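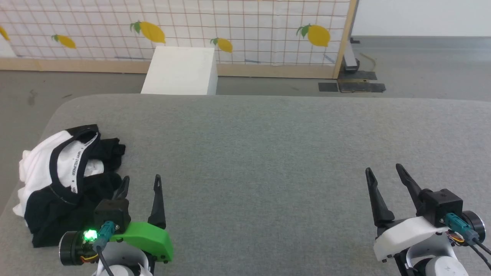 ホテルのおへやは、だれがきれいにしているの?

読むのにかかる時間:5分

みんなは、ホテルにとまったことがあるかな? わたしは小学生のとき、家族旅行ではじめてホテルにとまって、びっくりしたことがあるんだ。朝、ふとんをぐちゃぐちゃにしたまま海へ遊びに行って、夕方帰ってきたら、ベッドがピシッとなっていたの! まくらはふっくら、ゴミ箱はからっぽ、コップまでピカピカ。「まほうだ!」って、本気で思ったよ。

もちろん、まほうじゃなくて、ちゃんとお仕事をしている人たちがいるんだよね。大人になったわたしは、海のそばにある「フィルネマッハ」というホテルで、そのお仕事を一日見せてもらったことがあるんだ。へやの数は300。けっこう大きなホテルだよ。今日はそのときに知ったことを、みんなに話すね。

■ 朝は作戦会議から

おへやのそうじや準備をするお仕事を「客室清掃(きゃくしつせいそう)」とか「ハウスキーピング」っていうんだ。英語の「ハウス(家)」と「キーピング(たもつこと)」がくっついたことばだよ。

朝の8時半、みんなが小さなへやに集まって、その日の表を見る。表には、おへやの番号と、しるしが書いてあるの。しるしは大きく分けて2種類。ひとつは、お客さんが今日帰るへや。もうひとつは、お客さんが今日もとまるへや。

このふたつ、にているようで、やることがぜんぜんちがうんだよ。お客さんが帰ったへやは、シーツもタオルもコップも全部とりかえて、つぎの人をむかえる準備をする。わすれものがないかも見るよ(ベッドの下とか、コンセントのところとか!)。

今日もとまるへやは、お客さんの荷物がまだあるよね。だから、かってに動かさないように気をつけるんだって。つくえの上に読みかけの本がひらいてあったら、そのまま。ページがとじちゃったら、どこまで読んだかわからなくなっちゃうもんね。

■ ベッドをピシッとするひみつ

わたしがいちばん見たかったのは、やっぱりベッド! やらせてもらったら、これがむずかしいのなんの。シーツって、広げてみるとものすごく大きいんだ。はしっこを引っぱると反対がわが出てきて、そっちを直すと、こんどはこっちがしわしわ。わたしは汗びっしょりになっちゃった。

上手な人は、シーツをふわっと空気にのせて広げるの。すると、まんなかの線がベッドのまんなかにすうっと落ちる。そのあと角のところを三角に折って、マットレスの下にぎゅっと入れる。この三角がきれいにできると、寝ている間にシーツがずれにくくなるんだって。

フィルネマッハでは、大きいベッドは2人で作っていたよ。右と左に立って、「せーの」も言わないのにぴったり合うの。見ていて気持ちがよかったなあ。

おうちでもためせるよ。シーツをしくときは、しわをまんなかから外がわへ、手のひらでなでるようにのばしてみて。角から始めるより、ずっとらくだと思う!

■ 使ったシーツはどこへ行くの?

さて、はずしたシーツやタオルは、大きなふくろに入れられて、カートで地下へ運ばれます。ホテルの中に洗たく場があるところもあるし、洗たく専門の工場におねがいしているところもあるんだ。フィルネマッハは工場におねがいするほう。毎日トラックがやってきて、よごれたものをつんで、きれいになったものをおろしていくの。

いそがしい夏休みには、一日に出るタオルが3000枚をこえるんだって。バスタオル、顔をふくタオル、おふろの前にしくマット……全部あわせてだけど、それにしても、すごい量だよね! おうちの洗たく機だったら、何日かかるんだろう?

工場では、洗ったあと、シーツを大きなローラーの間に通すんだ。ローラーはとっても熱いから、かわかすのとアイロンが一度にできちゃう。出てきたシーツは紙みたいにぺたーんとしているんだよ。

■ へやが「できました」の合図

そうじが終わっても、すぐにお客さんが入れるわけじゃないよ。つぎは点検(てんけん)! べつの人がへやに入って、かみの毛が落ちていないか、電気がつくか、シャワーのお湯が出るかを見てまわるの。しゃがんで、お客さんがベッドに寝たときの目の高さからも見ていたよ。立っていると見えないほこりが、低いところからだと見えるんだって。

ぜんぶOKになったら、フロントに「このへや、できました」と知らせる。むかしは電話で伝えていたけれど、フィルネマッハでは「フロミック」という小さな機械の画面をポンとおすだけ。すると、フロントの画面でそのへやが緑色にかわるんだ。みんながホテルについたとき「おへやの準備ができております」って言われたら、緑になったってことだよ!

■ とまるときに、できること

お手つだいなんてしなくていいんだけど、ちょっとだけ気をつけると、そうじの人がたすかることがあるよ。

・使ったタオルは、おふろ場のひとところにまとめておく
・ゴミはゴミ箱へ(おかしのふくろも!)
・だいじなものをベッドの上にぽんとおかない

さいごのは、わたしの失敗から。小さいころ、お気に入りのぬいぐるみをふとんの中に入れたまま帰ってしまって、シーツといっしょに運ばれそうになったんだ。ホテルの人が気づいて、家まで送ってくれたの。箱をあけたら、ぬいぐるみの首に小さなリボンがむすんであったよ。うれしくて、そのリボン、今でもつくえの引き出しに入ってるんだ。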